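warna-plates
perception tooling for plate stacking, part of the Pundent stack

Status: working, rough edges. Maintained by Imani Schumacher. Last proper tidy in July.

What it does: takes head camera video of people sorting plates on a counter, gives back per-plate masks, rim ellipses and a contact label for each hand (none / near / holding). The planner in Kanaan eats the output.
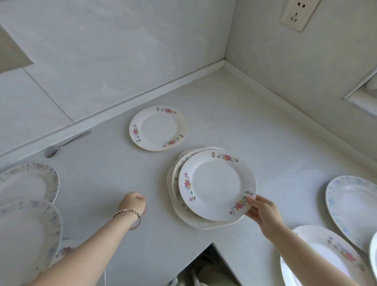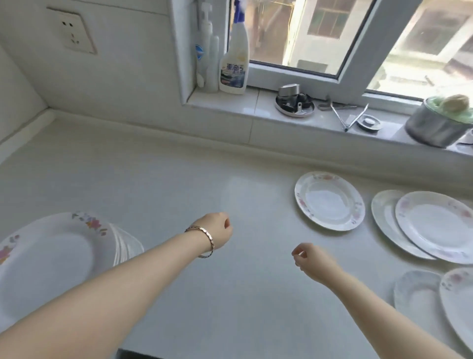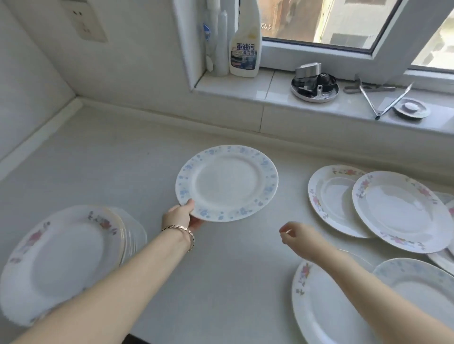 Head view, plate sorting on a white counter. Stack on the left in the second and third, lower right of centre in the first.

Why plates
White on white. Depth is poor on glazed stuff and the edge detector we had before lost most of the rims. The floral borders help more than expected, plain rims are still the worst case. Overlapping rims in a fanned stack get merged into one plate if you leave the default threshold - set rim_gap to 3 and it mostly behaves.

Install
pip install -e .
Needs the Drurer calibration files next to the config. Without them it runs but the ellipses come out skewed and you get no warning. Sorry, on the list.

Running
warna-plates run --in clips/ --out masks/
warna-plates view masks/
Clips are cut to 2000 frames max, longer ones get split on load. Dont rename the split files, the planner matches on name.

Labels
- plate: any plate with visible rim, stacked or not
- stack: group of plates, top one gets its own id
- hand_l, hand_r: forearm included up to where it leaves view
- ignore: sill, window, outlet, bottles, utensils

"Holding" means fingers on the rim. Hovering over the counter is "near" or "none" depending on distance, see contact.py.

Known problems
- bracelets sometimes get split off as a seperate object, merge step catches most of it
- sunlight through the window blows out the back of the counter, rims there flicker
- plate under a forearm loses its id, comes back as a new one
- 18 clips still have the old label names, run migrate_labels.py first

Todo
- upright plates, ellipse fit is bad when one leans
- drop the hard coded camera height
- tests for the merge step

Bugs to Imani, with the clip name please.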